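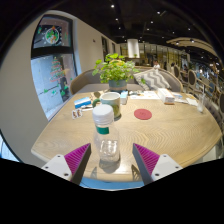
Dornano makes a hand-held gripper and the kit that goes with it, and we have been making them long enough to have stopped calling ourselves a start-up, mainly at the bank's request. The idea is modest. You hold the tool, you pick things up with it, and the recording of you doing so is used to teach a robot arm to do the same. We like to work in places where people really put things down, so a clear bottle shares a café table with a mug, a red coaster and a potted plant with ambitions. The ribbed magenta fingers were meant to be grey. The sample batch came in magenta, everyone could find their gripper again, and the grey order was quietly dropped.

We sell to university labs, to small automation firms and to one bakery that has never told us why. Our workshop is in two rooms above a tile showroom, and visitors are welcome if they don't mind the stairs.

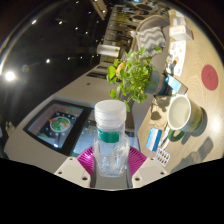
WHAT WE OFFER

The Pralent is the gripper itself. It weighs 600 grams, costs 349 pounds and arrives in a box that is far too large for it. Fingers come off with a screwdriver, which we include, as we got tired of posting them separately.

The Grovoveo kit adds a spare pair of fingers, a charger and a padded case, for 900 pounds. The case is very good. Several customers have asked to buy only the case, and we are thinking about what that says about us.

Mazandarani is our recording service, for people who would sooner pay someone else to move a bottle. You tell us the task and the sort of room, and we send you the recordings, sorted and checked. Clear plastic is our most requested material and our least favourite. It catches every light going and shows you the room through its sides, so a session with a see-through bottle takes longer to check than one with a nice dull tin. 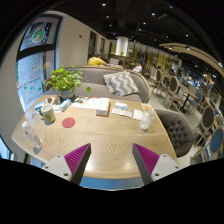 Do I need a robot before I can use the kit?
The gripper works on its own, and most customers record for weeks before an arm turns up. When it does, the same fingers fit on the end of it with our adaptor plate.

Orders leave the workshop within 6 working days. Repairs take longer and are done by the people who built the thing, who will want to know what you did to it. The next batch of Grovoveo kits is due in November.
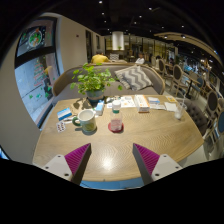 Bottle on the red coaster, mug alongside. Café table session.

Page last updated October 15, 2024. The prices are still right. The photo of our front door is not, as it has been painted.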